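Change of command at Brurkmont base, what happens with the harbor access?

Maja S.
The new commander took over in January. The old one let the fishing boats pass by the pier until 14:00. I did not read anything about this in the speech. Does somebody know more?

camacho_w
It stays the same. The agreement is with the ministry, it does not depend on one person.

Lilian Lema
I don't agree. The agreement ended with the old commander, my uncle has the letter. There are 55 boats waiting for an answer.
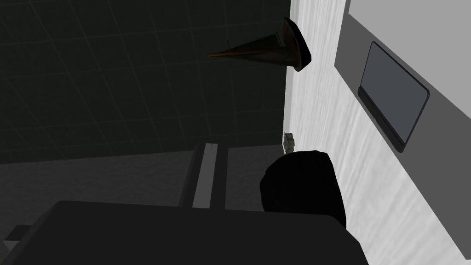
Maja S.
Who signs the new permits then?

Lilian Lema
The harbor office signs them, after the base gives its approval.

camacho_w
OK, I did not know about the letter. But the approval was always a formality.

ruan_m
Not for everybody. Mine was refused two times, and I paid 155 for each request. I will write to the new commander myself.

Lilian Lema
Please post the reply if you get one.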